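**Stavow gripper 2, May, morning**

Handheld unit came back with the jaw closing unevenly. Left finger reached center before the right. Log shows 3592 cycles since the last teardown.

Pulled both fingers off their mounting plates. Left plate screws were under torque, right ones fine. Cleaned the threads, refitted, marked the heads with paint pen. Slide rail had lint packed behind the carriage; blew it out and put on one drop of the Hikent light oil. Do not use the grease from the Apaza kit, it holds fiber.

Textured pads: light wear at the tips, left in place. Orange backing pads wiped with a damp cloth only. Solvent clouds them.

Tag check next. Wiped both plate tags, reran width calibration from full open to full closed. First run lost the right tag for 31 frames near full open. Dropped exposure one step and repeated. No losses over 749 frames.

Denim on the wood table for the grasp check, approach from the near edge with the jaw open.
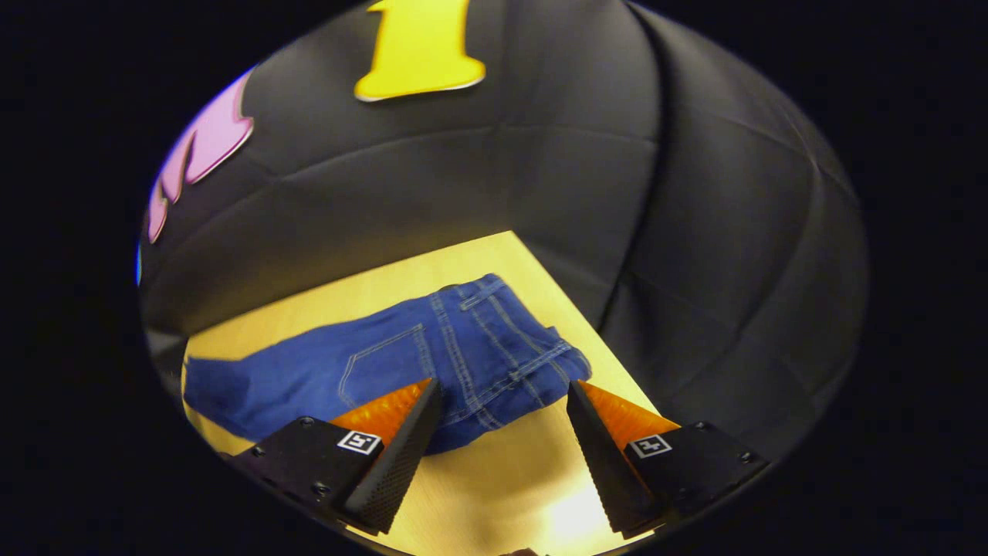
Glare on the table is still high at the lower exposure. Does not reach the tags, so leaving the lamp where it is for now.

Open items:

- recheck left screws after next long run
- order pads from Plulomness, both sides
- add lint cleaning to the teardown sheet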